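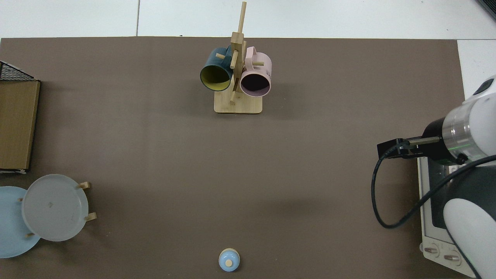
Kitchen setup helper wanted, part time, starting in December

Hi! I'm Eugénie Rey, and I look after the kitchenware side of Miltetura. We put together starter kitchens for people moving into their first apartment (or their first apartment in a long while), and that means mugs, plates, racks, little storage pots, all the stuff you only notice you don't own when you want a cup of coffee at 7 in the morning. I'm looking for one more person to help me set things out, try arrangements, put them away again and pack them up.

So what would you be doing? A lot of it is tabletop work. I lay out a small set of things on a brown surface and we figure out what goes where. Mug tree, plate rack, a box, a wire mesh piece, a small light blue container with a lid. Then we move it all and try again. I'm fussy about mugs, I'll admit it. I like them hung with the opening tipped down, and I like two colors that have no business being together. My current favorites are a dark teal one that's yellowish inside and a pale pink one with lettering on it, and I will defend that pair to anyone.

The rest of the job is packing and notes. Every kitchen goes out with a one-page sheet saying what's in the box and where we'd put it, and you'd be writing some of those with me. Plain words, short sentences, no "curated" anything please.

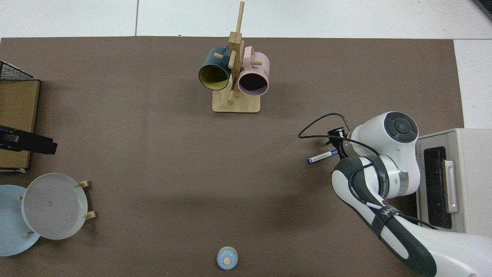
I really do care about plates, too. Plates are where most people's cupboards go wrong, if you ask me. They stack everything flat, the one they want is always at the bottom, and then there's a chip. Some plates are happy standing up in a little wooden stand with pegs and some are better left lying flat, and I'd love to work with somebody who has opinions about this and will argue with me over lunch.

You'd be a good fit if you:

have steady hands and don't mind handling breakable things all day
can lift a full box of dishes from the floor to a table
notice when a handle is facing the wrong way (and can't leave it alone)
write clearly enough that a tired person on moving day can follow you

You don't need retail experience or a design degree. Tomoyo Tanabe came to us from a plant nursery and she's the best packer we have. Clive Sedgwick will show you how we wrap and label, and he's very patient, even with me.

The hours are 20 a week, in shifts that we work out together a month ahead. There's a trial period of 3 months, paid at the full rate, and after 13 weeks you also get your pick of one complete kitchen set to take home. We're a team of 8 right now, so you'll know everybody by the end of your first shift. Tea and coffee are free, and yes, you can have your own mug on the shelf!

To apply, send me a short note by 4/12/23. A resume is fine but I'd much prefer a few lines on how you'd set up a very small kitchen for one person who cooks a lot. Please add which mornings or afternoons you can usually work. Leave your note at the Miltetura front desk with my name on it, or use the jobs form on our site and pick "Kitchenware" from the list. Þórey Þórarinsdóttir reads the forms as they come in and will get back to you with a time to visit.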